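Covach G2 Two-Finger Gripper, Servo Version

Category: End effectors / Two-arm kits
Part no. 2110 (single), 3918 (matched pair with cables)
Availability: In stock, ships from our Wisuson warehouse
Listing updated July 2021

The G2 is an electric gripper for light household objects such as shoes, folded cloth and small boxes. We sell it singly or as a left and right pair. It needs no air supply. Most customers buy the pair for work on two-arm handling, and the shoe rack is one of the layouts we use when comparing it with other grippers. 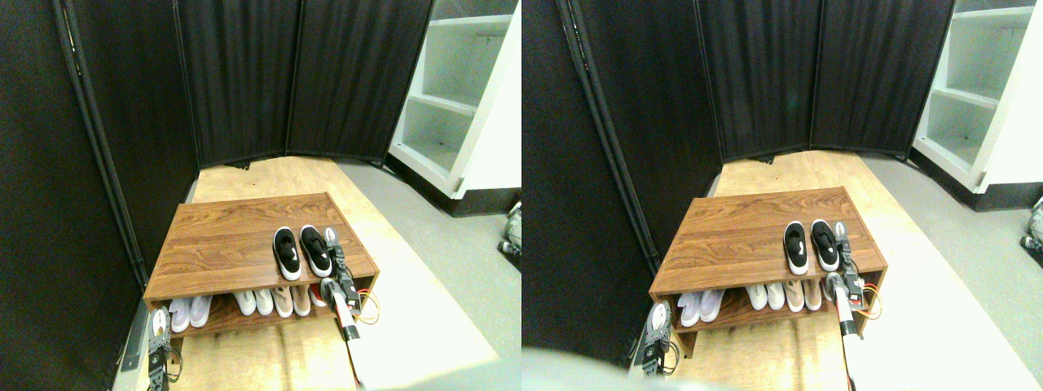
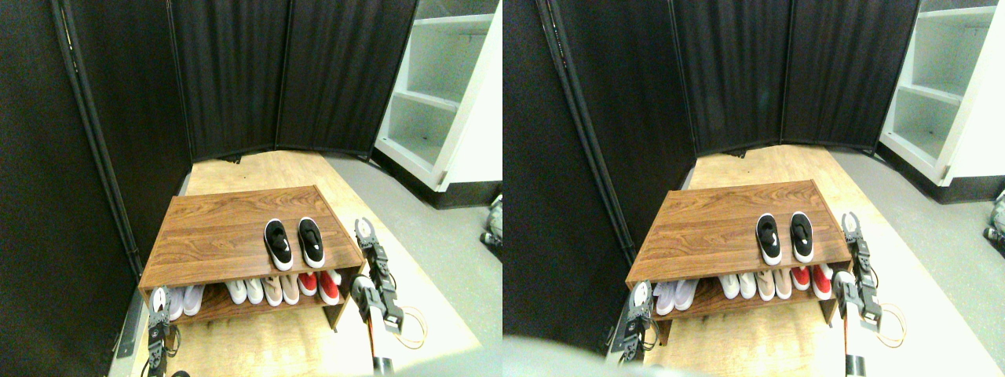
Shoe rack layout, side-by-side camera views. Black slip-ons on the top shelf in both; the red pair is on the lower shelf in the second picture only.

Why we test on shoes
A sneaker is soft at the collar and stiff at the sole, so one grip setting rarely suits the whole shoe. A low rack also limits the approach. The fingers have to go in from the front, under the top shelf, and there is little room for the wrist. Grippers that do well on a flat table can be awkward here.

How it compares
Against the Aubert parallel gripper, the G2 is slower to close but easier to get into the lower shelf. The Aubert has the better hold on a heavy sole. If you mainly pick boxes from above, buy the Aubert, which we also stock. The older Covach G1 uses the same mounting plate but has shorter fingers, and its finger pads do not fit the G2.

Controller
Works with the Purkach control box, firmware from April or later. Earlier firmware will open and close the gripper but does not report finger position. Grip force is set in steps from 0 to 100. We start at a low setting for canvas and go up from there.

Cables
Leave enough slack for full wrist rotation and check the loop at both ends of travel before running at speed. The standard cable is 2000 mm. Longer cables are made to order and cannot be returned.

In the box (single)
Gripper with fingers fitted
One spare set of finger pads
Cable, 2000 mm
Mounting screws and hex key
Printed setup sheet

Not included
Arm, control box, power supply, cameras

Returns
Unused grippers can be returned in the original box. Finger pads are treated as wear parts and are not covered once fitted.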